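5.2 Where the demonstrations come from

Claims that remote control is a cheap way to teach a robot deserve a harder look than they usually get. Our kitchen tasks were shown in the Hurnska simulator by two operators, Ahn and Ionescu, using a hand controller. They recorded 100 demonstrations of turning a microwave knob. We kept 63. The rest were dropped by the operators themselves, which means the training set already reflects their opinion of what a good turn looks like.

We doubt that the kept runs show skill at the task. Both operators said they steered by the picture on the screen and had no feel for contact. Many runs include a long pause near the panel, and the policy copies the pause – faithfully, and for no benefit. Cutting the pauses by hand helped in 33 test runs and hurt in 8, but by then a person had edited the data twice. Whether to still call this learning from demonstration is a fair question, and we do not think the earlier Gemalside report answered it.

Reader comments (2)

Selvaraj Biswas: Did the same two people pick the test runs? The section doesn't say.

Kastriot Dimitriou: The pauses were in our data too. Cutting them did nothing for us.

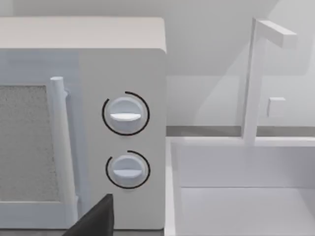
Figure 8. Simulated kitchen, with the gripper finger in front of the microwave.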